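Piano room checks at Werkville, with my comments
Jan 10, 2021

I go round the rehearsal room before each run of recitals and scribble on the list as I go. Catalina Yáñez has the next slot, so this one is mostly for her (hello Catalina!).
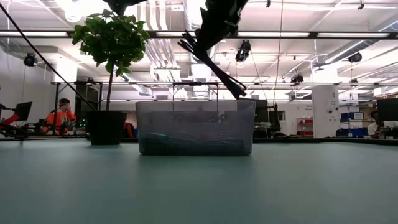 1. The grand
Lid prop: OK. It sits snugly in the cup and I leaned on it a bit to be sure.
Castors: two locked, one stiff. Kick it gently, it goes.
Pedals: the left one squeaks. I've put up with it since June and so can you, unless you're recording, in which case shout and I'll bring the oil.
Tuning: fine in the middle, a touch sour in the top octave.

2. Bench
Bolts tightened. The Verbruggen bench is the good one – please don't swap it for the wobbly one in the corridor, I keep finding it back in here!

3. Humidity
Dial says 40. I'm happy with that. Top up the Cidex unit if it drops while you're in, the jug is under the sink.

4. Leads and lamps
Music lamp: OK, new bulb. Extension lead: FAIL, the plug is cracked, so I've taken it away. Mic cables taped down along the wall, all 22 metres of them, and my knees know about it.

5. Doors and exits
Back door opens freely. Front door sticks when it rains (pull up, then push). Extinguisher in date.

6. Still to do
Ring Rinedetti about the top octave. New plug. Find out who has the key to cupboard 9.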